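# About Satier

We teach robot arms to handle cloth, and we do it by showing them, again and again, with people at the controls!

Satier started with six of us and one secondhand bench in a unit on the edge of Corby. Two of us had come from a textile recycling works, where sorting and folding is still done by hand all day long, and the rest had been writing software for machines that were very good at picking up boxes and hopeless at picking up a sock. Cloth sags, it slides, it hides its own corners. We found that we liked the problem a great deal, and we're still at it.

## What we do all day

We collect demonstrations. One of our operators sits down, takes hold of a pair of hand controls and works through a task from start to finish: pick up a corner, bring it across, lay it down, tidy the edge. The joint positions, the gripper movements and the camera pictures are all stored together as one example, and a learning system is later trained on thousands of them. A busy week gives us almost 600 finished examples from one bench. Some weeks it's a lot fewer (flat sheets go quickly, anything with sleeves does not).

Every bench has two arms, and our stations are all named after somebody's old street or somebody's favourite biscuit tin. The pair we talk about most are Kaden and Nolte. Kaden gets the plain folding work and Nolte gets the awkward jobs, like turning a pillowcase the right way out.

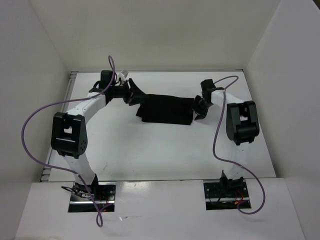

*Two arms, one piece of black cloth. Dark fabric is some of the hardest material we record.*

Dark cloth deserves a word of its own. On a white surface the outline stands out beautifully, but the folds inside it all but vanish, and a black gripper on black fabric is tricky for a person to make out, never mind a camera. We record plenty of it for exactly that reason. A system that has only ever practised on bright checked tea towels is going to struggle in a real laundry.

We keep the untidy examples too. If a corner gets left sticking out, or the two layers don't quite line up, the operator marks it and carries on with the correction if there's one to be made. Those recordings are often the ones our customers ask for first, and we love seeing what gets learned from them.

## How we work

Operators do sessions of 4 hours at most, with proper breaks, and swap benches halfway through. Folding through a pair of grippers takes real concentration, and tired hands make jerky examples. Everybody in the company takes a turn at the controls, including the people who write the code, and new starters spend their first 3 weeks doing very little else. It's the quickest way to understand why a thumb is such a marvellous thing.

Each example is watched back by a second person before it goes into the set. On Monday mornings we go through the odd ones together over toast, and then decide which fabrics to bring out next. The cupboard currently holds fleece, denim, old hotel linen and a stack of very slippery lining material that we're all looking forward to rather too much.

## Come and see us

We open the workshop to schools and colleges in May, and visitors are welcome to have a go at a bench. Bring a jumper if you'd like to see it folded. We can't promise how neatly!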